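Home News Events Courses Join Contact

Students at Rellholm build two-armed robot for club final

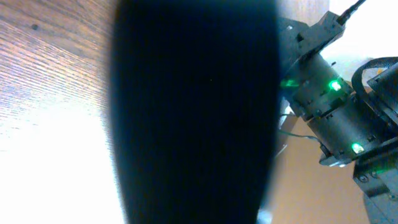 Seven students, one winter deadline

29 December 2024

The robotics club at Rellholm College has entered a two-armed tabletop robot in the Vindetti Student Challenge. The team of seven has been working on the machine, named Zhuravel, since September.

The arms use servo motors with green indicator lights, joined by black plates and brackets. They share a wooden bench and must pass small parts to each other without dropping them. Teams in the final are given 18 minutes to complete as many handovers as they can.

"The first month was mostly cables," said Nadiia Moroz, team captain. "We rerouted them 4 times before both arms could reach the middle of the bench. The programming went faster once that was sorted."

Tymofii Horobets wrote the control software with Imani Magesa, who also looks after the test log. The club has now recorded 200 practice handovers. Most of the remaining faults come from the grip closing too early, and the students plan to work on this when term starts.

Club leader Fotini Gkikas said the students had done the design work themselves. "I order the screws and lock up at night," she said.

Parts were paid for by a grant from Kanex, a local engineering firm.

New members are welcome and need no experience. For press enquiries, please contact Corinne Rosenthal at the college office.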